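Wednesday, late

Third session in the kitchen with Skullow and I have started talking to it the way I talk to the cat. Marius Roman has us on the counter task until the end of January. Stop in front of the counter, reach out, touch the top, back off. A toddler does this for free.

Lindsay wrote the new arm code over the weekend, all 267 lines of it, and went through every line with us before she would let anyone press start. Darius ate a sandwich throughout. I took notes, which I now can't read.

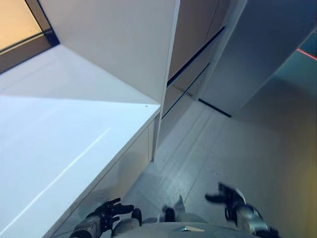

Page last changed: Wednesday, 21:35

Both hands out, fingers spread, heading for the beige cabinets with the counter off to the left. It has the look of my uncle hunting for the light switch. The right hand is the one that worries me – it's up over open floor, where there is nothing to touch, and it's partly blurred by its own motion. Darius says that's a timing thing. Darius says everything is a timing thing.

We logged 17 runs before they closed the building. Log number 1176 is the one I want to look at again, if Rocío hasn't tidied the folder by then. She renamed everything last time and called it a favor.

My job for next week is the head angle. It's tilted so far that I get a stiff neck just going through the pictures. Also need to return Lindsay's charger.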